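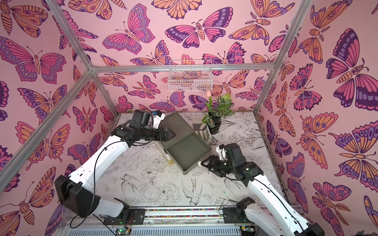
The Pemitz bedside chest: three months in

I'd been after a narrow bedside chest for ages, and the Pemitz from Sudberg is the first one that fits the gap beside our bed (50 cm, and not a hair more). I love it!

The drawers are the best bit. They pull right out, they shut softly, and the bottom one is deep enough for two thick jumpers and a hot water bottle. The top one has a little felt lining, so my glasses don't slide about when I shove it closed half asleep.

Putting it together took me an evening on my own – the instructions are clear enough, though step four shows the runners the wrong way round, so check which end has the notch before you screw anything in. The feet adjust too, very handy on our wonky floorboards.

Grumbles? The handles come in brass only, and the back panel is a bit thin for the money. I paid £33 extra for delivery upstairs and was glad of it, as the box is a proper lump.

I'm already eyeing up the matching blanket box.

Dexter Esposito, May 2018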